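Join our study: teaching a robot by showing it around the house

Karine Home Robotics Lab, Ninbridge
Posted December 27, 2018

We are looking for people who have never worked with a robot and would like to spend an afternoon teaching one. You don't need a technical background. In fact, if you write code for a living, we'd ask you to leave this one to somebody else – we have plenty of programmers in the building already, and they all teach robots the same way!

What the study is about

Our group works on how robots learn ordinary household jobs from people who show them what to do. For the past couple of years we have been collecting what we call demonstrations. A person guides the robot's arm through a job, such as putting something away, and the robot keeps a record of what its camera saw and how its arm moved. Then it tries the job by itself with the furniture shifted a little.

Last July we finished the first full round, with 1,843 demonstrations from 69 people, and one result surprised all of us. We had expected the robot to do best after learning from the smoothest, most careful teachers. It did better when we also left in the fumbles: the missed grasps, the second tries, the moments when a teacher stopped and went back for something. Our method, Porenine, looks for those corrections and gives them extra weight in training. When we trained on only 354 demonstrations picked out this way, the robot did nearly as well as it had with the full set. That makes us very happy, as it could mean much less work for anyone who wants to teach a robot something new.

Now we want to find out whether this holds up when people talk while they teach. That's where you come in.

What you would do

You would come in for one session of 2 hours, with a break whenever you like. A member of the team will show you how to guide the arm and how to stop it (there is a large button, and you are welcome to press it at any time). After some practice you'll teach the robot several short jobs, saying out loud what you are doing and why. There is a short questionnaire at the end, and after that you can watch the robot have a go at what you taught it. Most people stay for that part.

The jobs

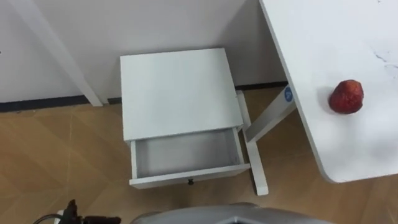

Putting things away is at the heart of the new round. It sounds easy, but it asks a lot of a robot: where to reach, how far to pull, when to let go, and what to do if the first try doesn't work. People also disagree about the order of things. With an apple on the table and a bedside cabinet next to it, some teachers want the drawer open before they touch the apple at all, and others pick up first and worry about the drawer later. We'd love to hear your reasons, whichever way you do it. Please don't rehearse at home.

Who can take part

Adults 18 and over who can stand or sit comfortably for the length of the session and are happy to be recorded speaking English. Accents of every kind are very welcome. If you took part in the first round, you can't join this one, but please do pass the word along.

Payment and privacy

You will receive a gift card at the end of your session, and we cover local bus fare. Voice recordings are stored under a number, and you can ask us to delete yours later on.

How to sign up

Write to Nerea Figueroa, study coordinator, at the Karine lab and put "Teaching study" in the subject line. Tell us which times of day suit you and whether you need step-free access. Sessions are held in the Đào Room on the ground floor, and Nerea will send directions along with the consent form so you can read it before you come.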